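The case for a plain worktop

At Drornness, the long benches are given over to whatever is being made that month. Most used to be bare timber. Now many are covered in a speckled light grey surface supplied by Fostach, and the makers who rent the places say they drop fewer screws.

We use cookies to improve your experience. Accept all | Manage settings

A pale, flecked top shows up dark parts well – black plastic, rubber, small fixings – and it hides dust between cleans. Tillon sells something similar in sheets 300 cm long. Baptista's version is 152 cm and easier to get up the stairs.

Joins are the weak point. Crumbs and filings settle in them, so run a soft brush along the line before wiping. Keep heavy metalwork to one end.

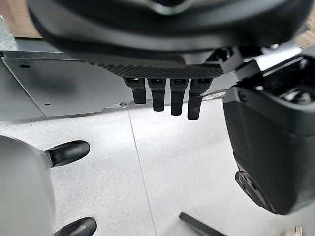 Black fingers and pale flecks: a thin seam runs across the speckled grey.

Expect more than four hours for fitting, and leave it overnight before loading it up.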